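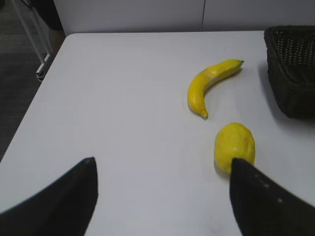
Husura Home Boards > Kitchen and Pantry > Storage

Fruit basket on a white table, what goes in and what stays out?

marlpit_road
Joined in December
We moved the fruit out of the kitchen and onto a white table in the back room. The kitchen counter gets afternoon sun and everything on it was going soft too fast. The back room is cooler and has a gray carpet, so if something rolls off it doesn't get bruised as badly as it did on the tile.

I have a dark brown woven basket for it, with the open lattice kind of side. My question is what should go in the basket and what should sit on the table. We usually buy bananas, lemons, apples and red grapes. So far I have been piling everything in together and the stuff on the bottom gets forgotten. I found a lemon last month that was hard as a golf ball.

Also, does the table need anything on it? I'm worried about stains on the white.

tinlid
Take the bananas out first. They give off ethylene gas and so do the apples, and in a full basket it speeds everything up. I lay bananas flat on the table or hang them. Lemons don't do much either way.

A lemon left out will last a week or so in a cool room. If you want it to last longer put it in the fridge in a closed bag.

ostrander_b
I don't agree about the bananas. An open weave basket lets air through, so the gas doesn't build up the way it does in a paper bag. I have kept bananas on top of apples in a basket for years and they go brown at the same speed as they do anywhere else in my house. The thing that makes a difference is how warm the room is.

What I would keep out of the basket is the grapes. They get crushed, they leak, and then you have juice in the weave. You will never get it all out.

tinlid
Years of doing it isn't a test. Put one banana next to the apples and one on the other side of the room and look at them after 3 days. I did this and the one by the apples had a lot more spots.

ostrander_b
Were they from the same bunch?

tinlid
Yes.

quietcolander
Both of you have a point, but marlpit_road's problem is that things on the bottom get forgotten. That is a layering problem. Don't put anything on top of anything else. If it doesn't fit in one layer, it goes on the table or in the fridge.

My rule at home is that the basket is for things with a thick skin and the table is for things we plan to eat today. When I get up I take out what we are going to eat and set it down next to the basket. People eat what they see. My kids never dug through a basket in their lives but they will pick an apple up off a table.

marlpit_road
That makes sense. I cleared it all off this morning, wiped the table down and started over with the basket pushed to one side.
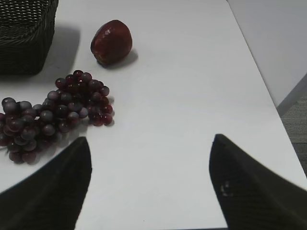 The grapes are the part I'm not sure about. I like having them out and they get eaten faster that way, but I have read that they should stay in the fridge until you want them. Is a few hours on the table okay? The room stays cool until 5 in the afternoon and then it warms up when the heat comes on.

ostrander_b
A few hours is fine. Don't wash them until you are ready to eat them. Water sits in between the grapes near the stems and that's where the mold starts. If you have already washed them, put a folded dish towel under them and let them dry before they go back in the fridge.

pegboard77
I put grapes out in a shallow bowl so they don't roll. Loose grapes on a hard table end up on the floor, and on carpet you will step on one sooner or later. Red grape on gray carpet is not a good combination. Cold water and a white cloth, blot it, don't rub.

As for the table, it depends what the top is made of. If it's laminate then almost nothing will stain it as long as you wipe it the same day. If it's painted wood, then lemon juice can dull the paint. Do you know which it is?

marlpit_road
I don't. It came with the house. It's smooth and not shiny, and the legs are white metal.

pegboard77
Look at the underside. If you can see a different material under there you have your answer. Either way I would cut fruit on a board and not on the table.

sangkhawat_sal
Coming at this from the basket side. I used to sell baskets at the Stultutside market. The dark ones are often stained, and if the basket gets wet the color can come off on a white surface. Rub the bottom with a damp white rag. If the rag comes up brown, put a cork mat or a piece of felt under it. Mine left a ring on a white shelf and it took a lot of baking soda to fade it.

To clean it, shake it out over the sink, then go over the weave with a dry paintbrush. A 2 inch one works well. Don't soak it.

tinlid
Good point on the dye. I had an Ukell basket that did the same thing, on a tablecloth.

quietcolander
You can also line it. A cotton napkin in the bottom catches the bits of stem and can go in the wash.

ostrander_b
A liner blocks the air from the bottom though. Then you might as well use a bowl.

quietcolander
It's a thin napkin. The sides are still open.

marlpit_road
I did the rag test and got a little brown, so I'm going to put felt under it. For now I'm keeping apples and lemons in the basket in one layer, bananas flat on the table away from it, and grapes in the fridge except when we are home to eat them.

tinlid, I'm going to try your banana test with the next bunch. I'll post what I see.

ostrander_b
Please do. Same bunch, and keep both out of the sun.

pegboard77
Did you look under the table?

marlpit_road
Not yet. There are 400 things stored under it. I'll get to it this weekend.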